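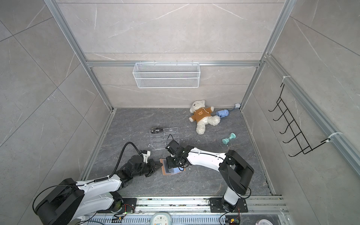 Brinquedos e miudezas: o que fazer antes da recolha de outubro

Boletim da Associação de Moradores de Pukeston, 26 de julho de 2019

A próxima recolha de brinquedos e pequenos objetos de casa faz-se em outubro, outra vez na sala grande do Centro Gamel. Como no ano passado, aceitamos peluches, jogos, livros infantis, expositores e prateleiras pequenas, caixas com tampa e artigos de secretária. Não aceitamos roupa de adulto nem eletrodomésticos.

Na última recolha entraram 2130 peças e saíram 934 nos dois primeiros dias. O resto foi escoado mais devagar, em parte por falta de espaço nas mesas, em parte porque muitos sacos chegaram misturados e foi preciso abrir tudo e separar. Pedimos por isso que a triagem seja feita em casa.

Peluches

Um ursinho de cor creme com uma camisola alaranjada é o tipo de peça que sai logo, desde que venha limpo. Os peluches devem ser lavados e secos por completo antes de irem para o saco. Se a roupa do boneco se tira, lava-se à parte e volta a vestir-se. A roupa solta perde-se quase sempre na triagem, e no ano passado ficou uma caixa inteira de camisolas e laços sem dono. Olhos e narizes de plástico devem ser puxados com força: se cederem, cosem-se ou retiram-se. Costuras abertas fecham-se com linha da cor do pelo.

Quem tiver peluches muito grandes deve avisar na receção do centro. Temos lugar para poucos.

Brinquedos de plástico

Passar um pano húmido com detergente da loiça e deixar secar ao ar. Os que levam pilhas entregam-se sem elas, com o compartimento limpo. Se o brinquedo tiver várias partes, prender tudo com um elástico ou meter num saco transparente. Os desenhos estampados, como patas ou caras de animais, saem com álcool e com esfregão, por isso convém usar só o pano.

Acrílicos e expositores

Os suportes de acrílico transparente em degraus têm muita procura. Servem para frascos de especiarias, vernizes, carrinhos, figuras pequenas, e ocupam pouco numa prateleira. Riscam-se com facilidade. Lavar com água morna e sabão neutro, sem limpa-vidros, e embrulhar em papel ou num pano velho. Não pôr nada pesado em cima durante o transporte.

Cartões e papéis

Antes de entregar caixas, bolsas ou expositores, verificar se não ficou nada lá dentro ou em cima. Encontrámos cartões de loja, talões, uma chave e um passe de transportes. Os cartões antigos, VIP ou de pontos, que já não se usem devem ser cortados ao meio e deitados fora em casa. Tiras de papel e restos de etiquetas também.

Como entregar

Cada família pode entregar até 3 sacos ou caixas. Um tipo de artigo por saco, com uma etiqueta do lado de fora escrita à mão: peluches, plástico, acrílico, livros. Não é preciso indicar o nome. Os sacos do lixo pretos não servem, porque não se vê o conteúdo e já houve enganos.

As caixas de cartão vazias podem ser levantadas na papelaria Urkico, que guardou 110 para este fim. São de tamanho médio e dão para uns dez peluches pequenos, sem apertar.

O acesso faz-se pela entrada da Rua Mwaipopo. A porta principal do centro continua fechada por causa das obras no passeio, e os carros só podem parar o tempo de descarregar. O horário de entrega será afixado na receção e sairá no boletim de setembro.

O que sobrar no fim da recolha fica guardado no centro até à feira de inverno. As peças partidas ou com bolor não são devolvidas e seguem para o ecoponto.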